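Bench notebook, Lemma cell, February. Sugeng writing, started a bit after 9:00 am.

Task is the same one as last week: small yellow piece in the white bowl, pink spoon in the little dish, both arms start wide open and come in. Fikri and I want clean runs for the spoon pickup before Farah changes the policy again. Today the left arm stopped dead partway through its approach and I got to spend the rest of the day on it, which was a lot more fun than it sounds.

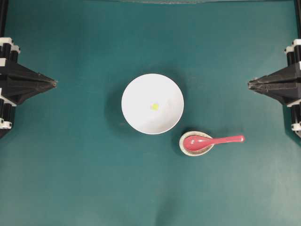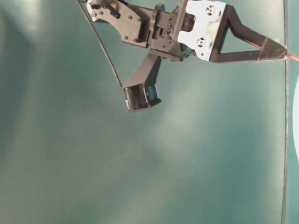
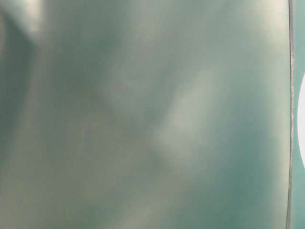
What happened, from the log and from what I saw standing next to it: run 136 started fine. Left arm moved off home, and at the first big wrist turn the position error on the wrist joint climbed and kept climbing. Driver held on for 903 ms and then dropped the arm. Right arm kept going for its bowl pose with no idea its partner was gone!! It didn't hit anything. I hit the stop anyway.

So two faults, and the second one is the one I care about:

1. left wrist following error
2. one arm faulting does not stop the other

**Fault 1.** First guess was the servo. Warm but not hot to the touch, no grinding, and it turned freely by hand with power off. Swapped in the spare from the Forkden drawer and got the same climb at the same angle. Put the original back. (Zahira, the spare is good, I re-tagged it.)

Same angle every time is such a nice clue. Fikri turned the wrist slowly by hand while I held a finger on the cable, and you can feel it go tight well before the end of travel. The loop at the elbow had been pulled through its clip, so there was hardly any slack left past it. Servo was fighting its own cable. Once you've felt it with a finger you can't believe you spent an hour with a meter out.

Re-dressed the loop, gave it a good bit more slack, tie at the elbow only, nothing tied below the wrist. Full sweep by hand both ways, no tight spot. Then powered sweep at low speed, error flat the whole way. I may have cheered.

Who pulled the loop through? Probably me, when I moved the arm base over for the longer reach. Didn't write it down then, writing it down now.

**Fault 2.** Afiq came by around lunch and we read through the supervisor together. The Pison node publishes the fault all right. The right arm's controller subscribes to it. But it only checks the message between motion segments, and the approach to the bowl is one long segment, 2000 ms. So if the left arm dies just after the right arm starts moving, the right arm gets to finish. That has been true since we merged the two controllers and we never hit it because the arms never faulted mid-segment.

Afiq's fix is tiny: check the fault flag in the inner loop and go straight to hold. We tested it by faking a left fault from the keyboard at different points in the segment. Before the change, right arm always finished its move. After, it stopped in nearly 320 ms. That number is bigger than I'd like. Most of it seems to be the slow-down ramp, so there's room. It's still a massive improvement for six lines of code and I'm really happy with it.

Tried it the other way round too (fake right fault, left arm moving) and it holds the same way. Didn't try both at once.

Things I am not claiming:

- that the cable is undamaged. No visible nicks, continuity fine while flexing, but it was under load for who knows how many runs
- that the earlier odd wrist readings were this. Could be! Farah has those logs
- that this replaces the stop button. Hand stays on the button while the arms are live, same as always

Runs after the fix: went back to the normal start pose and did the approach only, no spoon contact, slow speed. No faults. Did not get to full-speed spoon pickup.

To do

- [ ] mark the loop position on the elbow with tape so we can see if it creeps (me)
- [ ] same check on the right arm, I only looked at it quickly (Fikri)
- [ ] shorten the hold ramp, retest at full speed (Afiq)
- [ ] add the fake-fault test to the Grirkex morning checks
- [ ] order a new wrist cable, swap it even if the old one looks okay (Zahira)
- [ ] Farah: please don't use runs from before 136 for wrist torque stuff until I've gone back through them

5:40 pm, arms parked, power off at the wall. Afiq's change is on the branch and not merged yet, he wants the ramp sorted first. If you need the cell before then, run from the branch.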